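Quilting (textiles)

Quilting is the joining of two or more layers of cloth, usually with a soft filling between them, by lines of stitching or by ties. The method is used for bed covers, clothing, wall hangings and protective padding. The finished article is called a quilt when it is meant for a bed, although the word is also used loosely for any padded cover.

Construction

A quilted textile normally has a top, a filling and a backing. The filling, known as wadding in Britain and batting in North America, may be cotton, wool, silk, down or polyester. Stitching keeps the filling from shifting and gathering at one end. Closely spaced lines produce a flat, firm cloth, while widely spaced lines leave the layers free to rise between them.

In garments filled with down, the stitching commonly runs across the body to form horizontal channels, or baffles. Where the seams pass straight through all the layers, the filling is thinnest along the stitching and some warmth is lost there. Box-wall construction avoids this by setting narrow strips of fabric between the outer cloth and the lining.

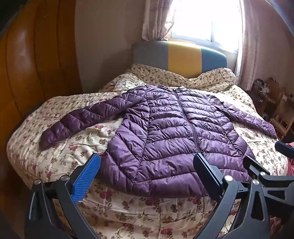
Quilting by hand is done with a short running stitch, often on a frame that holds the layers under even tension. Machine quilting became widespread after the domestic sewing machine came into general use in the nineteenth century. Large factories now use multi-needle machines.

Regional practice

In Clulstead, quilting was carried on as piecework for the Garton mill, which supplied printed cotton to 90 households. The Clulstead pattern, a border of linked ovals around a plain centre, is still taught locally. The town museum holds 109 bed covers, most of them unsigned. Its catalogue was compiled by Radu Bucur and last revised on 8/28/22. An exhibition of part of the collection is held each March.

Care

Cotton quilts may usually be washed in cool water and dried flat. Older pieces are best stored rolled, with acid-free tissue between the layers, as sharp folds weaken the cloth.

See also

Patchwork
Trapunto
Wadding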